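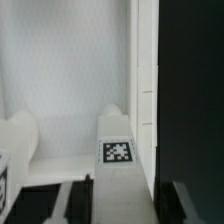
Black and white, close up.

I have been trying to learn to play the accordion, and my neighbours have been trying to learn to like it. So far I would say we are making equal progress.

The instrument is a second-hand Forsberg, bought in June from a man called Maximiliano Gaete, who carried it to my car himself and waved until I was out of sight. I paid 384 pounds, and he threw in the case, the straps and a book of 40 waltzes with somebody's shopping list on the back page. Suet, bleach, candles. I think of that household often.

What I had pictured was a sort of portable piano. The right hand does have piano keys, and I can find my way about those. The left hand gets rows of small black buttons it cannot see, on the far side of a box that is breathing.
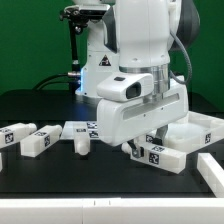
Of the 40 waltzes I can now play three, if you are generous about the middle of the second. My teacher, Ye-ji Ban, is not generous about it. She has me play the left hand alone, very slowly, while she looks out of the window and says "bellows" at intervals. I change direction in the wrong place, always, usually halfway through the one note anybody might have enjoyed. Last lesson she took the thing off me and played the same page without appearing to move her arms at all. I went home and ate a lot of toast.

There is also the weight. I practise sitting down, on the hard chair from the kitchen, and after half an hour my left shoulder starts making its own arrangements. Ruben next door has asked, very politely, whether I have a favourite time of day for it. I said early evening. He has taken up cycling.

Waltz number four has a key change and the word "giocoso" at the top - I looked it up, and I'm leaving it until the weekend.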